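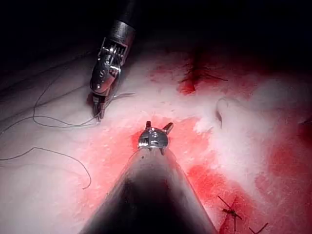 The Dirholm Recovery Wedge is a big, soft, sloping pillow for the first weeks home after an operation, when lying flat on your back feels like a bad idea and sitting up all night feels like a worse one. We started making it when Ubaldo Santoro came home from a hernia repair and spent four nights in a kitchen chair with a bath towel over his knees. Surgical tools have gotten wonderfully fine, with narrow little jaws and a wrist full of tiny pulleys and cables, and we're as impressed as anyone. But sooner or later they send you home, and there's your same old bed with its same two flat pillows! The Dirholm goes under your head, shoulders and back all in one piece, so you aren't rebuilding a tower of cushions at three in the morning.

The slope is gentle. We tried a steeper one first and everybody who slept on it slid to the foot of the bed by breakfast, dragging their pajama tops up around their ears on the way. The one we sell now rises slowly from the lower back, levels out a bit under the shoulders, and has a shallow dip where your head goes. Side sleepers can use the dip too, though you may want a thin pillow of your own in it. The base has a grippy underside that holds on well to cotton sheets and less well to satin (if you have satin sheets, put a bath mat under it, rubber side up, and you'll be fine).

Inside are two layers of foam. The bottom layer is firm and does the holding up, and the top one is softer and gives a little under the shoulder blades. New foam has a smell. Open the bag, stand the wedge on its end in a room with a window open, and give it a day or two if you can spare them. If you're ordering ahead of a surgery date, and we do hope you are, you'll have plenty of time.

There are two small loops on each side, made of the same webbing as the carry handle. They were meant for the straps of the knee roll, but people write to us about hanging all kinds of things from them: a phone charger, a reading light, the cord of a heating pad, a bag of cough drops. We've made the loops a bit wider this year so that more will fit through.

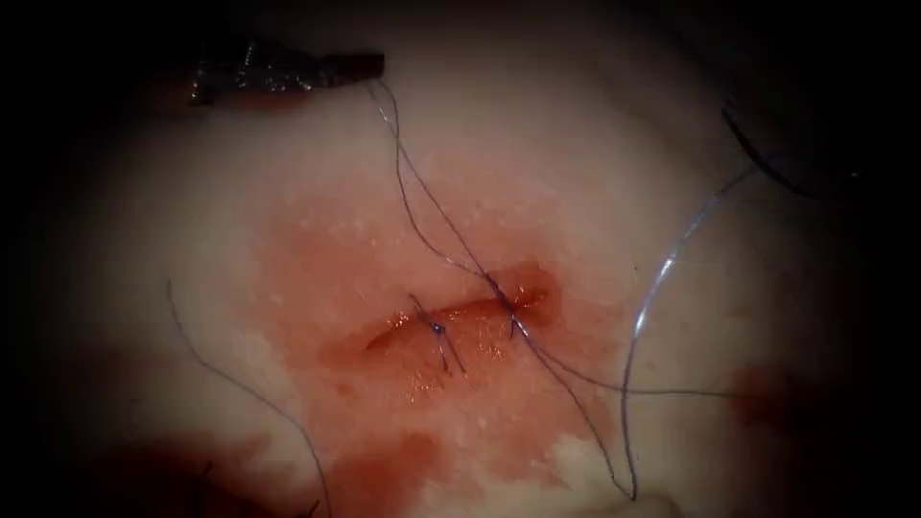
Sveva Gatti wrote to us that she had bought the Dirholm for her gallbladder operation and then couldn't get it back from her husband, who had taken to watching ball games on it. She liked the handle best. She could drag the wedge from the bedroom to the couch with one hand, without bending much, and she asked if we'd ever thought of putting a second handle on the other side so she wouldn't have to turn it around. We had not, and it was a very good thought. Every wedge that has left the shop since December has two.

The cover

It zips all the way around three sides, which makes it much easier to get back on than the sort with one short zipper and a prayer. Machine wash it warm with like colors. Tumble dry it low or hang it over a door. The cotton is brushed on the top side and plain on the bottom, and it comes in oatmeal, slate, and a blue called Grirnitz, named after the town where we buy the cloth. The blue is a little darker in person than it looks on most screens. A spare cover is worth having, and if you only want to do laundry once a week you might like two.

Please don't put the foam itself in the washer. Somebody does it every winter and we always feel terrible for them. Blot spills with a damp cloth and a drop of dish soap, then let the foam air out well before you zip it up again.

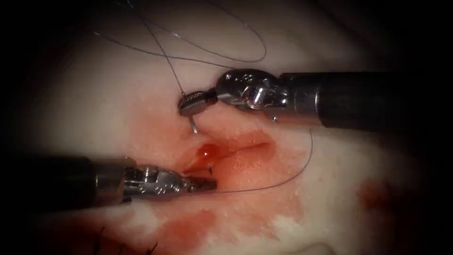
What goes with it

The Goker knee roll tucks under your knees and keeps you from sliding. It's sold on its own, and it clips to the side loops if you tend to kick things out of bed. We think most people are happier with it than without.

The Sala is a small flat cushion you hold against your belly when you cough, laugh, or ride in a car over railroad tracks. It's about as simple a thing as we make. It has a pocket on one side that fits a folded washcloth or a pair of glasses, and the seat belt lies nicely across it. Ask your surgeon or nurse how and when to use one, and whether a sloped position suits your particular operation at all. They know what was done and we don't.
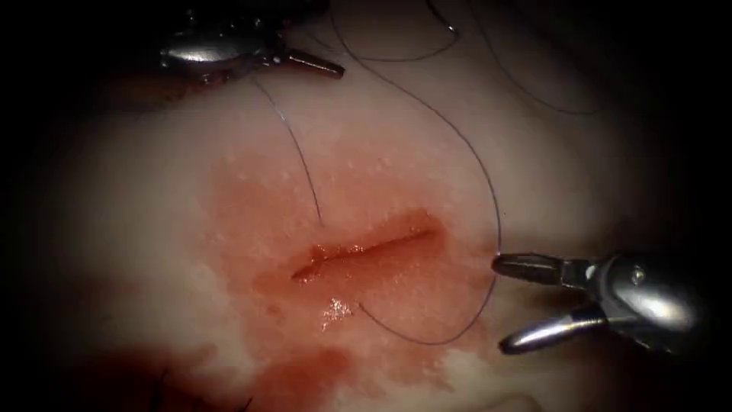 We'd also say, from our own households, that it pays to set up the bed before you leave for the hospital. Put the wedge where you want it and lie down on it for a while. See if you can reach the lamp. You'll be sitting higher than usual and a low nightstand can end up surprisingly far away, so you may want to borrow something taller for a week or two. Put the water glass on the side you'll be getting up from. Ubaldo put his on the other side and had to call his sister.

Price and returns

The Dirholm with one cover is $200, and shipping is included in the lower 48. It arrives rolled up in a box and puffs out overnight. Try it for 30 nights, and if you don't get along with it, write to us and we'll send a label for the return. You don't need to squash it back into the box, any big bag will do. Spare covers, the Goker and the Sala ship separately and usually get there a day or two sooner.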